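How to hand your folding shift over to a machine and still have a job in May

Prokholm put automated folding into our linen and uniform service last year. I run the afternoon crew at the Okberg site, so I got the binder. The binder is 119 pages long and assumes you have no employees. These are the steps I'd give another supervisor.

What you need before you start
- The folding line, installed and signed off
- 2 people per line who used to fold by hand
- A marker, a roll of tape and a place to put rejects that isn't the floor

Step 1. Tell the crew before the crates arrive. We told ours after. Marlina Harahap read the shipping label out loud to the break room, and that was our change management program.

Step 2. Write down what people do now. All of it, including the parts with no name. Our job sheet said "fold and stack." Marlina's version ran to a page and a half and included turning sleeves right side out, pulling pens from pockets and knowing which daycare wants its bibs separate.

Step 3. Start with the boring stuff. Flat towels only for the first two weeks. The line did 388 an hour on its second morning, which got a nice email from upstairs. Don't forward the email to the people who used to fold towels.

Step 4. Set the reject limit low. The control panel (ours is a Vutel) lets you choose how ugly a fold can be before it gets kicked out. The installer will set it high so the demo looks good. Turn it down, then watch the reject bin fill with everything that has a hood.

Step 5. Rewrite the jobs, with the pay. Feeding the line and clearing jams is harder on the back than folding was, and duller. We rotate every hour. Azlan Lumbantobing worked out the rotation on a pizza box and it beat the one in the binder. If somebody is now a "line operator," check that payroll has heard.

Step 6. Keep a hand station open. Management will ask why. Run 1,000 mixed pieces through, then invite management to sort out the reject bin.

Step 7. Decide who does the putting away. The line ends at a chute, and customers don't live in a chute. Our household clients pay for clothes on the shelf, so that part of the route is still done by hand, and it now gets its own line on the time sheet. Allow more minutes than you think for small printed things. A shelf with lavender on pink at one side, navy in the middle and a teal-green piece with little cartoonish figures in front of a bunched-up spotted one takes both hands and some patience, and there is no button on the Vutel for it. Fitriani Wijaya trains new people on this, and her first lesson is to stop trying to make the pile match the brochure. 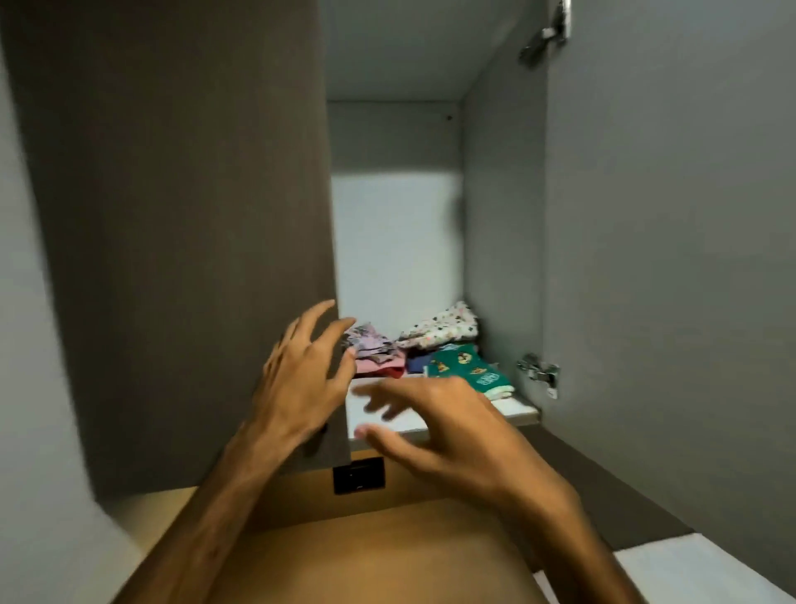
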